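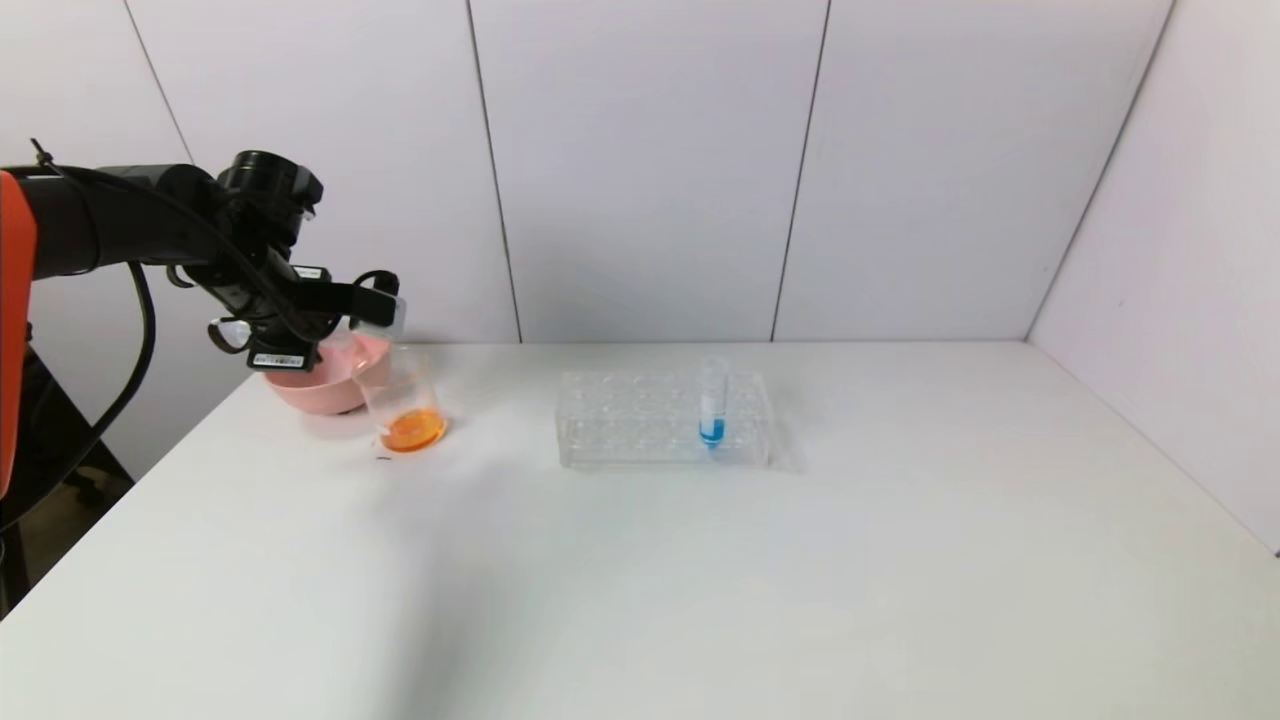 The Sinport arm at the beaker with a pink bowl, test tube rack to the right.

Sinport Bench Kit: Your Questions, Answered

We get a lot of mail about the Sinport, and we love it, so please keep writing! These are the things people ask us most, from teachers, small labs and a good many folks who just want a robot arm on the table at home.

What comes in the box?

You get the arm with its base, the gripper, the power supply, the control software (called Pavari) and a printed setup guide that we have rewritten more times than we'd like to admit. The table, glassware, racks and bowls are yours to supply. Most people already have a cupboard full of them, and we would hate to charge you for another beaker.

Do I need special containers?

Not really. The gripper is happy with ordinary things like plastic bowls, cups and test tubes, as long as there is a rim or a side it can get hold of. Very soft containers can be a bother, because they change shape when squeezed and then the pour wanders off to one side. If you're thinking of buying a whole set of something, write to us first and we'll tell you whether we've tried it.

How much can it lift?

The limit is 95 grams at the gripper, and that includes the container as well as whatever is in it. It's an easy thing to forget (we have all done it), so do weigh the full bowl before you start.

How do I teach it to pour?

You move the arm by hand through the whole motion, and Pavari records it as you go. Plan on five good recordings of the same pour before you let it try alone, and go slower than feels natural, especially during the tilt. Start with dry rice or beads if you can. Once you're happy, move on to water with a few drops of food coloring, which makes the level in a clear beaker so much easier to read.

Can it handle test tubes too?

Yes, with the narrow fingertips, sold separately as the Allevix set. They swap on with a small hex key. We suggest leaving plenty of free holes in the rack while you're learning, so the fingers have room on every side of the tube.

What kind of table and room do I need?

Something steady and level, with the surface wiped clean. A plain, matte top is kindest, as shiny ones throw reflections that confuse the optional camera. Even light helps a great deal too. Please keep the hanging cable clear of chair legs and feet.

Is it all right to use with acids or solvents?

Please don't. The arm isn't sealed against fumes or splashes, and the warranty doesn't cover that kind of damage. Water, food coloring and the like are fine.

Does it run on 110 volts?

It does, straight from a normal wall outlet.

What if it isn't for me?

You have 14 days after delivery to send it back, and we only ask that you rinse and dry the gripper first. Returns go to our Vukadinović workshop, and the address is on the last page of the guide.

When will the left-handed base be available?

We are hoping for December. Orders aren't open yet, but drop us a line and we'll add you to the list.

Page updated 6 Jun 2025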